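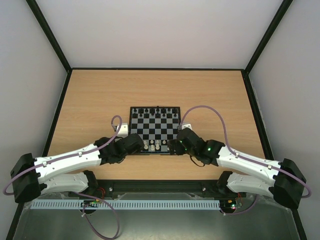 Memory and Skill, session 6
Chunking and expert recall
Course leader: Willy Hermans

Reading before the session: handout 5 (short-term memory) and the first half of the course reader, up to the section on rehearsal.

1. Where we left off

Last time we looked at how many separate items a person can hold in mind for a few seconds. The older textbooks say seven, give or take two. Later work puts the figure closer to four once people are stopped from repeating the items to themselves. Either way the limit is small, and it does not seem to grow much with practice.

This leaves a problem. A waiter can take a long order without writing it down. A musician can hear a phrase once and play it back. If the limit is real, how do they do it?

2. Chunks

A chunk is a group of items that the mind treats as one. Try these letters, read out at one per second:

F B I B B C U S A

Most people lose one or two. Read them again as FBI, BBC, USA and there are only three things to hold. The letters are the same. What has changed is that you are using something you already know.

Note that a chunk depends on the person. Someone who has never heard of the BBC gets no help from that group. For this reason it is hard to say in advance how many chunks a given list contains, and you should be careful about this in your essays.

3. The chess studies

The best-known evidence comes from chess. Adriaan de Groot showed players a position from a real game for a few seconds, took it away and asked them to rebuild it. Strong players got nearly all of it right. Weaker players managed a handful of pieces.

William Chase and Herbert Simon repeated this in the 1970s and added a second condition, in which the pieces were placed at random. The strong player's lead shrank to almost nothing. So the advantage was not a better memory in general – it was knowledge of the patterns that turn up in real games.

Later studies found that experts do keep a small lead with random positions. The usual explanation is that even a random board contains a few familiar groups by chance.

Terms to know: recall task, random control, pattern recognition, template.

4. Beyond chess

Similar results have been reported for bridge hands, circuit diagrams and computer programs. In each case people with training remember meaningful material far better than beginners do, and the gap narrows when the material is scrambled.

Digit span is a slightly different case. One student trained for many months and went from seven digits to nearly eighty, mostly by coding them as running times. When he was switched to letters he dropped back to six or so.

5. In-class exercise

Work in pairs. One person reads, the other recalls, then swap.

List A: 4 0 0 0 2 2 2 3
List B: Vilico, Plimach, Sriwong, Cunix

Wait 20 seconds after each list before recalling, and count backwards in threes while you wait. Write down any grouping you used. The names in List B are there because they mean nothing to most people, so note whether you broke them into syllables or tied them to a word you know.

6. Written work

Answer one of the following in 600 words.

a) Why was the random condition needed in the chess studies?
b) Does a long digit span show that short-term memory can be trained?

Hand in by July 4, 2024, on paper or through the course page. Late work needs a note from your tutor.

Next session: practice, and how much of it is needed.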